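The woman who folds

Marlies Danzer has opinions on fitted sheets, and she would like them on the record before the coffee arrives. "They're a prank," she says. "Somebody sewed elastic into a rectangle and went home laughing."

She has run the linen side of the Kelimar guesthouses for long enough to have folded everything a hotel can own, and in May she began teaching an evening class in it. I had assumed this was a joke. There are 10 places and a waiting list.

The first lesson, she tells me, is always a plain cloth, no pattern and no fringe. People want to start with the swan. "Everyone has been on a cruise once and come back wanting the swan. I tell them, show me a rectangle first. They go quiet after that."

Her own rectangle is a fold in half, another in half, and then a pause, during which she looks at the thing as though it owes her money. Only then does she go for the sides. Pulling at a corner is forbidden. You press from both edges at once and let the middle sort itself out. Soft cloth is the worst for it, she says, as it remembers every mistake you made and none of the ones you put right.
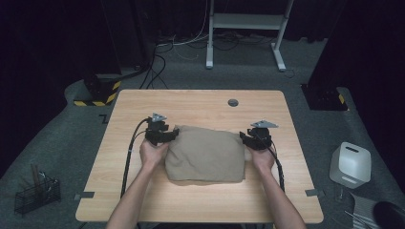
Konrad Strebel thinks the whole business is overrated, and says he has rolled his towels for years without coming to harm. Danzer has heard this before. "Konrad's cupboard looks like a bakery," she says. "If he wants to dry his face on a baguette, that's his affair."

She is less scornful about creases than I expected. A folded cloth is allowed to look as if someone has touched it. What she can't bear is a bottom edge that sticks out, and she admits to straightening other people's in restaurants. She was once asked to stop. She went back the following week and did the napkins on the next table as well.

We move on to tables. Hers at home is waist height and kept clear, a rule her family observes for up to an hour at a time. Beds are too soft, ironing boards too narrow, and the floor is for students. She once folded 200 pillowcases on a chest freezer and speaks of it fondly. "Lovely and flat. Cold on the wrists."

And the fitted sheet? She sighs and asks whether I really want to know. I do. She explains it to me twice, with gestures, tucking one corner into another and turning something over in mid-air that I fail to follow both times.

"Or you can put it in a ball at the back of the shelf," she says, reaching for the biscuits, "and shut the door quickly. I've got two in there myself."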